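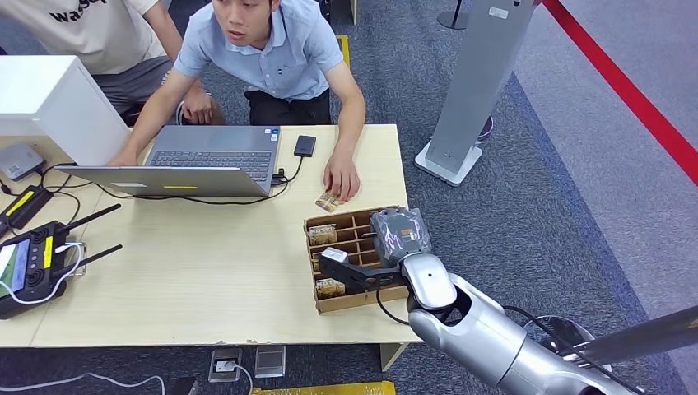
How early should I register my cabin's personal locator wristband?
Register it before you leave your cabin for the first time, and in any case before the muster drill. An unregistered band still opens the cabin door but does not show your name at the muster station.

Section 6. Registering and Wearing the Band

Each guest aboard the Dastwood receives one Gesen band. Children's bands have a shorter strap and are registered the same way.

1. Hold the band against the reader beside the cabin door until the light turns green.
2. On the cabin screen, select Guests, then Add Band.
3. Enter the four-digit code printed on your boarding sheet. The code is not your cabin number. A guest in cabin 388 may have code 2103, for example.
4. Check that the name and muster station shown are yours. Select Confirm.
5. Fasten the strap so that one finger fits beneath it.
6. Repeat for every guest in the cabin.

Note: Bands can be registered one at a time only. If the screen returns to the main menu, wait for the light to go out and start again at step 1.

Note: If you move to another cabin, the band must be released at Guest Services on the Casado Deck. You can't release it from the cabin screen.

Caution: The band does not call for help. In a medical emergency, dial 103 from any ship's phone and give your deck and the nearest stairway. Stay on the line.

Caution: Do not leave the band in the cabin during a drill or a real alarm. Crew use the muster list to decide which cabins to search.

Replacing a Lost Band

1. Report the loss at Guest Services or by phone. The old band stops working at once.
2. Show your boarding sheet and collect the new band.
3. Register it as above, using the new code you are given.

Bands used on the Orico ferry transfer look similar but will not register on board. Return them to the crew at the gangway.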